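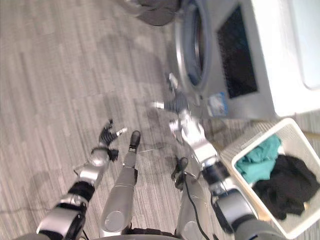 Laundry Room Reopens at Flellero Apartments

August 17, 2021

Residents of the Flellero apartments can do their wash at home again. The ground floor laundry room reopened this week after 17 days of work on the drains and the floor.

The building has 70 units and most of them have no hookups of their own. While the room was closed, tenants used the coin laundry on Postent Street or took their bags to family.

"I was hauling two kids' worth of clothes four blocks on foot," said Tia Kettle, who lives on the second floor with her brother Dean. "My first load went in before breakfast."

The room has front-loading washers and gray carpet on the floor, a choice that some tenants questioned at a meeting in August. Building manager Terence Inskip said the carpet is made in squares and a wet one can be lifted out and replaced. Spare squares are kept in the supply closet.

Hours are 7 a.m. to 10 p.m. every day. A wash costs $1.75, the same as before, and the dryers are still free for the first 30 minutes. Loads left in a machine for more than an hour after the cycle ends may be moved to a basket. Baskets stay in the room - several went missing last winter and the building paid $134 to replace them.

Tenant Brittany Paquette has asked for a folding table and a shelf for detergent. Inskip said the table is on order from Dridatar and should arrive in 4 weeks. The shelf has not been decided.

Problems with a washer or dryer can be reported to Junpei Sakamoto at the front office. Refunds for lost coins are handled there too, weekdays only.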